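Clukonon opens robot handling lab to visitors

The automation workshop Clukonon held its spring open day on Sunday, April 29, 2018, with a program centered on two-armed handling of soft and awkward household goods. The workshop, which occupies the ground floor of the former Sitwood furniture plant, registered 238 visitors between the morning opening and the last guided tour. Entry was free, and the tours were run in groups of 13.

Most of the program took place at a single bench cell, a pair of small arms on a shared tabletop with walls on three sides. The cell is used in the Ilura project, a two-year effort to find out how far low-cost arms can be taken in packing and returns work. Returned consumer goods reach a warehouse in no fixed position, often without the box they left in, and a good share of them have cords attached. Sorting them is still done by hand at most sites.

Laurinda Neves, who leads Ilura, opened the first session with a short talk on why the project concentrates on items of this type. A rigid carton can be picked with a suction cup and a single camera. A pair of headphones has a band that flexes, cups that swivel, and a cord that settles differently each time the item is put down. "The cord is the hard part," Neves said. "The band gives you one good place to hold. The cord can end up over your fingers before you have started."

The arms are driven by servo modules in the joints, with white links between them. Each gripper has two facing fingers and its own small camera, and a further camera covers the whole table. Siham Hamdy, who is responsible for the mechanical side, told visitors that the finger shape had been revised several times since November. The earlier version had a blunter tip and tended to push thin objects away before closing on them. The present one ends in a narrow plate, which can be brought down on either side of a band or strap.

Wrist camera views and the table view were shown on a monitor beside the cell during the sessions.
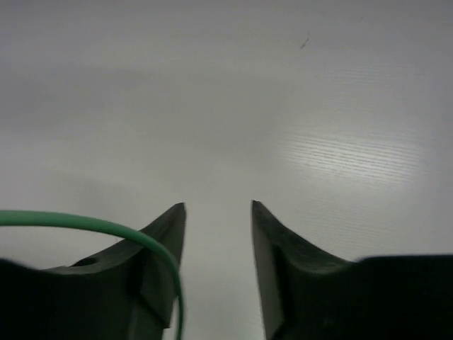
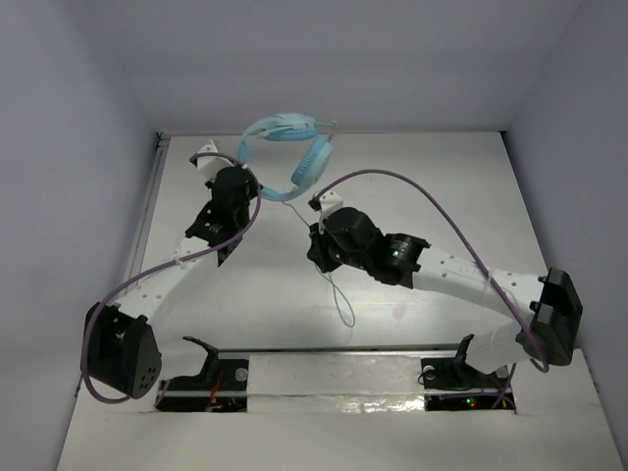
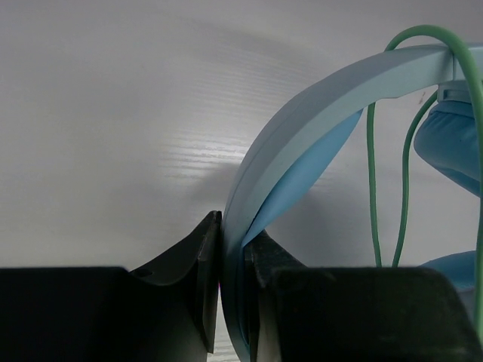
The Ilura cell at the Clukonon open day. First and last: views from cameras at the grippers, the last with the headband between the fingers. Center: both arms and the headphones on the table.

The arms were operated by hand for part of each session and run from recorded motions for the rest. Mounir Shehata, who writes the control software, explained the difference to each group. Under manual operation a person watches the item and corrects as the arms move. A recorded motion repeats the same path whether or not the item has shifted, and it was included to show visitors where plain repetition stops being useful. With a cord in play, Shehata said, that point comes early.

The project aims to replace recorded motions with a controller trained on manual runs. The lab plans to collect 1,000 of them before the first training round. Shehata declined to give a success rate for the current software, saying that the test procedure was not yet settled and that any figure would depend mainly on how the items were laid out at the start.

Questions from visitors dealt largely with cameras and cabling. One asked whether the wrist cameras were needed at all, given the camera over the table. Hamdy replied that the table camera loses sight of the fingertips when an arm passes in front of them, while a wrist camera keeps the fingertips in view but sees little of anything else. The two are used together. Reflections from the tabletop are a known nuisance – a matte covering has been ordered and will be tried over the summer.

Another visitor, from a logistics company, asked about cycle times. Neves said that speed was not being measured at this stage. The arms are light, and running them faster makes the links flex, with a loss of accuracy at the tip. A stiffer link is under consideration but would add weight at the shoulder, where the motors are already close to their limit.

A second room was given over to Gaber, the workshop's training course for maintenance technicians. Course instructor Naima Bensaid had set out a partly dismantled joint module and a bench supply, and visitors could measure the current drawn by a servo under load. The course runs for 9 weeks in the evenings and covers wiring, connectors, basic fault finding and safe shutdown. Bensaid said that cable routing takes up more of the timetable than applicants expect. A cable fixed too tightly to a moving link fails at the connector, and one left too loose gets into the work. Applications for the next course are open, and no previous experience with robots is required.

Maiara Araújo, who manages the building and the public program, said that the workshop would hold a second open day in November. The Ilura cell will be shown again, with folded textiles added to the list of items if the new fingers prove suitable. School groups can book weekday visits before then through the front office. Group size on those visits is limited by the space around the bench, and visitors under 16 must be accompanied by an adult.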